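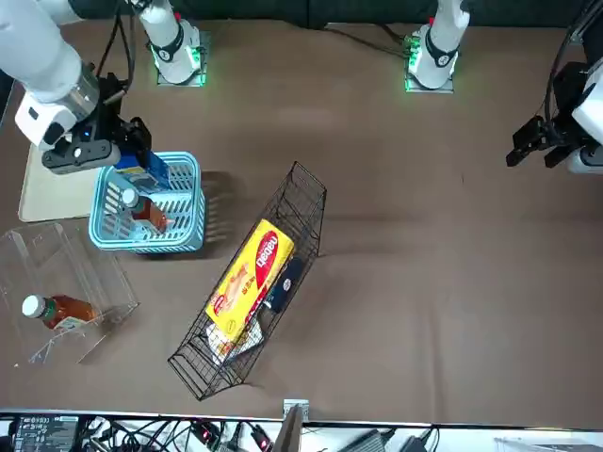

Right, the kitchen cupboards at the hall. Have been thinking about Heather's point and I'm coming round to baskets. Shelves are too deep, everything short gets shoved to the back and then we buy it again (three lots of cornflour at last look). One basket per sort of thing, pull the whole basket out, job done. The light blue plastic sort would do me fine, boxes go straight in from above, wipes clean, and you can see the colour from the door so no need for labels on everything. Wicker looks nicer I know but it sheds and the mice like it.

Heather Sutcliffe wrote:
> Can we please sort out the dry store before the August lunches start.
> I spent 20 minutes on Sunday's rice and it was behind the urn. Would
> rather have trays or baskets than more shelves. Also who has the
> second key? Wojciech thought Tayla, Tayla thought me. It isn't me.
>
> And do we still want the big tins? Nobody can lift them down.

Key first. It's Domingo, he had it for the boiler man and it's in his Honda, in the door pocket. He'll drop it through my letterbox tonight after 7.

Big tins, no. Lamduan does the ordering and says the small ones come out nearly the same if we take 20 at a time. She'll change it on the next order unless someone shouts. The 2 big tins of tomatoes already there need using up, I vote soup.

What I'd put in baskets:

rice and pasta
tea, coffee, sugar
baking stuff, incl. the cornflour mountain
packet soups and stock
anything with nuts in, on its own, bottom shelf, lid on please

Flour stays in the bins. Oil stays on the floor of the cupboard, on the tray, after last year.

Money. There's 1,014 pounds in the kitchen pot but most of that is for the cooker so please dont get excited. Baskets only. Wojciech is measuring the shelves as the left cupboard is narrower than the right, he thinks by a hand's width, and I'd hate to get them home and find they stick out and the door won't shut. Nothing to be bought til he's done that.

Tayla, could you bring the step stool back if you've finished with it? And the good scissors.

If anyone's free to help empty the shelves, say so here, mornings are best for me. Bring a cloth. Out of date things go in the box by the back door, not in the bin, I want to see waht we've been wasting.

Must run, bus.

Flurau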